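Work and Automation, Unit 6 handout
Feven Gebremichael
21/01/2021

Handling soft goods: the finishing room at Batista

Read this before the discussion session. The case follows on from the Plasov warehouse reading, and you will need both for the short paper due in March.

Background

Batista makes belts and bag straps and sells most of them through other labels. The finishing room is where a belt is checked, trimmed, rolled and boxed. Before the change it had six people on each shift, and a normal shift put through 3,000 pieces. Cutting and stitching had been partly mechanized for years. Finishing had not, for the reason we covered in Unit 4: a machine that can pick up a metal buckle all day may fail on the strap it belongs to. A strap bends and twists. It lies differently each time it is put down.

The company brought in an integrator, Grotov, to set up robot arms at the end of the line. The arms took over two tasks, picking a belt up by its end and presenting it for inspection. Rolling and boxing stayed with people.

What changed in the jobs

Three kinds of change came up in the interviews.

Task content. Workers used to do the whole sequence on each belt. Now they load trays, look at what the arm presents, and deal with the ones it drops or holds badly. One finisher said her hands were less sore at the end of the day and her eyes were worse. Another missed the part of the work where she could feel a bad edge before she saw it.

Pace. The old target was per shift and people managed it themselves. They worked fast early and slowed down after lunch. The arms run at one speed – 300 pieces an hour when nothing stops them – and the inspection seat has to keep up. Breaks are now taken by rotation so that the seat is never left open.

Skill and pay. Two finishers were trained to clear faults and re-teach grip positions. They received a higher grade. The rest kept their old grade, although several of them also clear faults when the trained person is away. This was the main complaint, and it was still open when the interviews ended.

Nobody was laid off. Two positions were not refilled when people left, so the shift went from six to four. Keep the two statements apart in your paper. Management reported the first one and the workers talked about the second.

The grip problem

Engineers at Grotov first expected the arms to pick up belts anywhere along their length. Woven belts made this hard, so they settled on the end. A leather tip is a better place to hold than a braid, which gives under pressure and can turn over on itself on the way to the fingers.

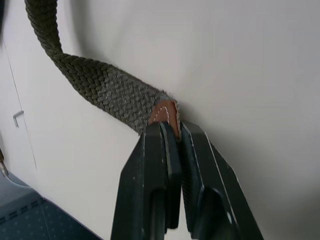

Photo: Feven Gebremichael / course archive. For class use only.

Note how little of the belt the two fingers hold. They have the stitched leather tip between the pads, and the green and gray braid beyond it still has a sharp twist in it. A finisher would run the strap through her other hand and take that out without thinking about it. With one gripper on the job, the twist is left for the next step, and at Batista the next step is a person.

There are also a few frayed fibers at the edge of the weave, close to the leather. Whether that counts as a defect depends on the customer. Under the old arrangement the finisher decided and trimmed it on the spot. Under the new one she marks it on a screen and the belt goes to a separate bin.

Terms to know

Residual task: work left to people after the parts that suit a machine have been removed.
Machine pacing: speed of work set by equipment.
Tacit skill: knowledge a worker uses but does not usually put into words.

For discussion

Which of the residual tasks at Batista would you call skilled, and who should decide that?
The Nustum agreement (in your reader) ties pay grade to fault clearing. Would it settle the complaint described above?
Compare pacing at Batista with pacing at Plasov. Bring one passage from each reading.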